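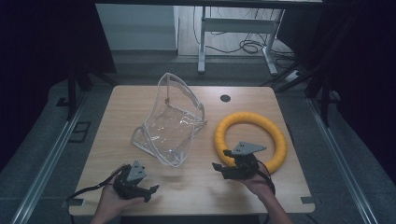

3 min read

October

Rode the new Bergeron home today! I have been waiting for this bike since the spring, and I'm writing this with helmet hair and cold fingers because I want to get it down before the first impressions wear off.

The dealer in Brudville had it out front when I got there, tank full, mirrors already set. Signing took ten minutes and then I was out on the county road trying to remember that this clutch bites a lot later than my old one. I stalled it once at the light by the feed store. A pickup honked, I waved, and off we went.

First thing: the engine. It's a twin, same layout as the old bike, but it pulls so much cleaner from low down. In third I could roll off almost to walking pace behind a tractor and then just open it up again, no shudder, no hunting for second. I'm being good about break-in and keeping it under 4,000 rpm, and even so I was grinning the whole way up the hill past the quarry. I keep thinking about what it will be like when I can use the rest of it. 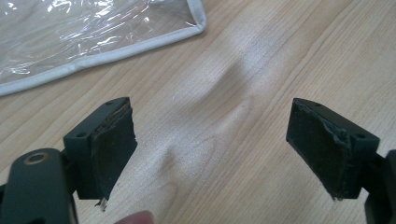 The seat is firmer than I expected, and I think I'm going to like that on long days. My old one felt like a couch for an hour and a plank after that. Pegs are a touch high for me (left knee noticed around the river bridge), so I may look at the lower ones in the Erov catalog, though I'd like a few more rides before I start changing things. The bars are perfect. I wouldn't move them a hair.

Weather held. Gray, dry, wind out of the west. I took the long way through Skakerden, which makes it 80 miles door to door, and stopped at the overlook for the coffee I'd packed. Two other bikes were parked there, both covered in bugs, and we all stood around looking at mine, which made me feel about twelve years old. We got onto tires, as you do. I said I was planning to swap the stock ones before winter and try something softer.

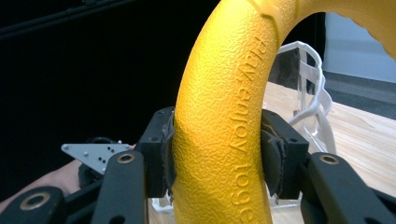

Keep the stock ones until they're worn, one of the riders told me, and spend the money on a decent set of fork springs first, you'll feel that every single mile. I've been chewing on it ever since. The front does dive when I brake hard, more than I'd like, and I was blaming the rubber. So maybe springs. I wrote it on the back of my gas receipt so I wouldn't forget.

Gas, by the way: I topped up in Skakerden just to start a log, and the pump barely had time to run. Odometer said 264 when I rolled into the garage (it was a demo bike, which is how I could afford it). I measured the chain slack once it had cooled down and it's right in the middle of the range. Checked the oil too. Wiped the whole thing down, then went back out after dinner and wiped it down again for no good reason. 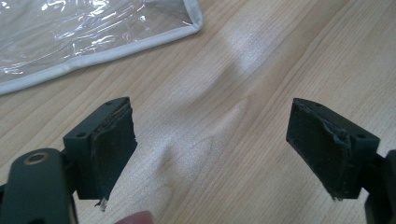

Things to do before the next ride

Move the tank bag over and see if the straps reach.
Set the clutch lever in a little, it's a stretch with winter gloves.
Find the 8 mm hex key. It was on the bench last month.
Price fork springs, and ask if they need to be cut to length.
Call about the first service.

If it's dry tomorrow I'm going out at 7 a.m., up the valley and back before work.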